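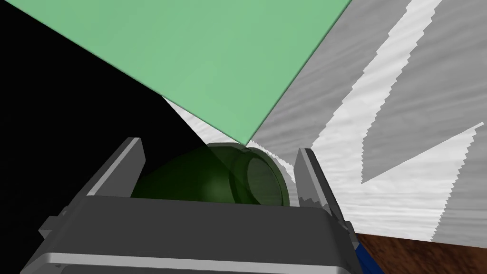

Wirkex Classroom Simulator – Student Gripper Pack

Product type: Simulation software for robotics classes and clubs
Works with: Wirkex Base 2 and later
Level: Middle school and up
License: One school, all rooms

Overview

If your club has more students than robots, you already know how the afternoon goes. Two kids drive, and everybody else waits. The Student Gripper Pack gives every team its own arm, gripper and table on a plain school laptop, so they can all practice the same pick at the same time (and drop things as often as they like!).

We built the pack together with the after-school club at Fahy, where students get ready each year for the Sollel Sorting Challenge. They tested every task in it, and they were wonderfully picky. The bottle tasks in particular went through three full rewrites before the club was happy with them, and they are now the part of the pack we enjoy most.

What students do with it

Teams write a short program, press Run, and watch the pick through the hand camera or from the side of the table. Programs can be made with blocks or typed in Python, and a team can switch from one to the other in the middle of a project. The early tasks ask for a single clean pick. Later ones add clutter and see-through objects, and bottles lying on their sides, which is where the really good arguments start. Do you grab across the body or near the neck? How far do you open the fingers before you go in? How hard do you squeeze?

Every run is saved, so a team can play back a failed try slowly and find the moment it went wrong. We've watched students spend a whole session on one slip and come out of it thrilled.

In the pack

Two-finger gripper model with adjustable speed, opening and grip force
Hand camera view and side view
Object set: bottles, cans, cups, boxes and blocks, with clear and solid versions
Table and panel textures, plain and patterned, for camera practice
6 guided projects with student sheets
200 short practice tasks, sorted by difficulty
Scoring page laid out like a contest score sheet
Teacher notes with sample programs in blocks and Python

About the patterned textures

Coaches ask about these a lot. The pack can swap the surfaces for wood grain, streaks, zigzags or flat color each time a task starts. A program that finds a bottle by color on a plain table may lose it completely on a striped one, and students learn a great deal from sorting that out. Turn the swaps off under Task Settings while a team is just getting started.

Moving to a real arm

Programs written in the pack run on the Urnard desktop arm with small changes to speed and start position. Plan on about an hour for the first transfer. Grip force is the setting that needs the most care, so start low and work up. The teacher notes have a checklist for this step, and the Fahy students added a page of their own tips at the back – read that one first.

System needs

Windows, macOS or Linux laptop with 8 GB of memory
Chromebooks: browser version only, side view only
Internet needed for install and license check, not for class use
Mouse recommended

Updates

The next update is planned for September, in time for the new club season. It adds a shared scoreboard for several teams in one room and more tall, narrow objects, both asked for by clubs. Updates are included for as long as the school license is active.

Related items

Wirkex Base 2
Urnard Desktop Arm, Classroom Kit
Printed Project Sheets, Student Gripper Pack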